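Urkard Service Desk
Set-up Guide for Administrators
Section 3: Creating user accounts and preparing staff computers

This section sets out the procedure for adding a new member of staff to Urkard and for preparing the computer they will use. It is intended for the person in your organisation who holds the Administrator role. Team Leads may carry out steps 9 to 14 but cannot create accounts.

Last revised 12/14/18 by Alby Fairweather, Documentation, Givgate.

Before you begin

You will need the following information for each new user:

Full name, as it should appear on tickets
Work email address
Department and line manager
Start date
Whether the user will answer tickets, raise tickets, or both

You will also need the licence summary, which is found under Settings > Account > Licences. A standard licence covers up to 500 named users. If your organisation has reached that figure, the Add User button is greyed out and no further accounts can be created until an existing account is closed or the licence is extended.

Note: Closed accounts are removed from the licence total overnight. An account closed during the working day will still be counted until the following morning.

Creating the account

1. Sign in to Urkard with your Administrator account. Do not use a shared login for this task. Every change to a user record is written to the audit log under the name of the person signed in.

2. Open Settings > People and select Add User.

3. Enter the full name and work email address. The email address becomes the sign-in name and cannot be altered afterwards. If it has been entered wrongly, close the account and create a new one.

4. Choose a department from the list. If the department is not shown, leave the field at Unassigned and complete the account; departments are added separately under Settings > Structure.

5. Choose a role. The roles available are:

Requester — may raise tickets and view their own
Agent — may view, answer and close tickets in their own department
Team Lead — as Agent, and may reassign tickets and run reports
Administrator — full access, including user accounts and billing

Caution: Do not give the Administrator role as a temporary measure while a colleague is on leave. Use the Deputise setting described in Section 6, which ends on the date you specify.

6. If the user is an Agent or Team Lead, tick the queues they are to work from. At least one queue must be ticked or the user will see an empty screen when they first sign in.

7. Select Save and Invite. Urkard sends an invitation to the address given in step 3.

8. Ask the user to accept the invitation within 3 days. After that time the link expires, and a fresh one must be sent from the user's record by selecting Resend Invitation.

Note: Invitations are sent from an outside mail server. Where your organisation uses strict mail filtering, add the Givgate sending address to your permitted list before inviting anyone. The address is shown at the foot of Settings > Mail.

Preparing the computer

The steps below apply to computers on which the Kekana desktop agent is to be installed. Kekana allows your support staff to see the make and model of a computer, its free disk space and its installed updates from within a ticket. Users who work only in a web browser do not need it.

9. Check that the computer has at least 600 MB of free disk space. Installation will stop without warning if there is less.

10. Close all open programs and sign in to the computer with a local administrator account.

11. Download the installer from Settings > Devices > Get Kekana. Each installer is tied to your organisation and must not be passed to another.

12. Run the installer and accept the default folder. When asked for a site code, enter the code displayed on the Devices page. The code is case sensitive.

13. Restart the computer. The Kekana symbol will appear beside the clock. A grey symbol means that the agent is installed but has not yet made contact with Urkard; a green symbol means that it has.

14. Return to Settings > Devices and confirm that the computer is listed. Select its name, then select Assign, and choose the user from the list.

Caution: Do not copy a computer's disk to other machines after Kekana has been installed. Each copy will report under the same device number and the records will overwrite one another. Where computers are prepared from a standard disk copy, install Kekana last, on each machine in turn.

If the symbol remains grey

Allow 2 hours on the first day, as new devices are approved in batches. If the symbol is still grey after this time:

a) Confirm that the computer can open an ordinary web page.
b) Confirm that the date and time on the computer are correct. A wrong clock is the most common cause of a failed connection.
c) Open the Kekana menu and select Re-enter Site Code.
d) If none of the above succeeds, save the log file from the same menu and attach it to a ticket addressed to Givgate Support.

Attaching pictures to a ticket

Users may attach pictures when raising a ticket, and Agents may add them when replying. Explain the following to new users on their first day — it saves a good deal of correspondence later.

15. Open the ticket and select Attach. Choose one or more files. JPEG and PNG files are accepted.

16. Wait for the progress bar to clear before selecting Send. Files still loading when a reply is sent are dropped.

17. Pictures are placed one beneath another in the order in which they were chosen. To change the order, drag them by the handle at the left. The order cannot be changed after the reply has been sent.

Passwords, payroll screens and medical details must be covered or cropped out before a picture is attached. Agents who receive such material should select Remove Attachment and notify the Administrator. Removed attachments are held in the Flelitum archive until the next monthly clearance and may be seen there only by Administrators. 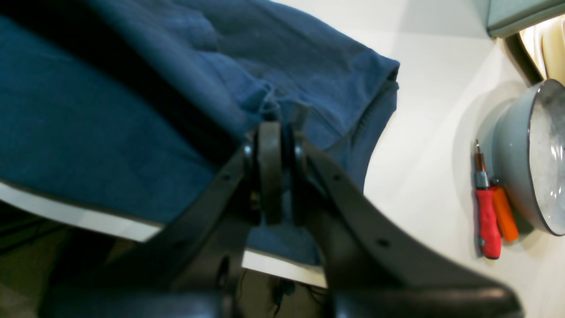
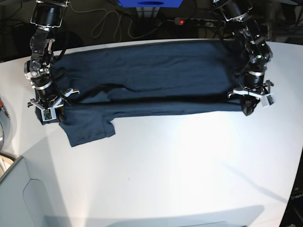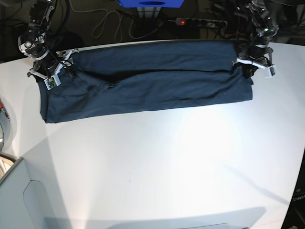

Figure 3.1 Dark blue fabric on a white tabletop.

Text typed into the reply box appears before the first picture. It is not possible to place text between pictures; where separate remarks are needed, send separate replies.

Continue to Section 4, Queues and Working Hours.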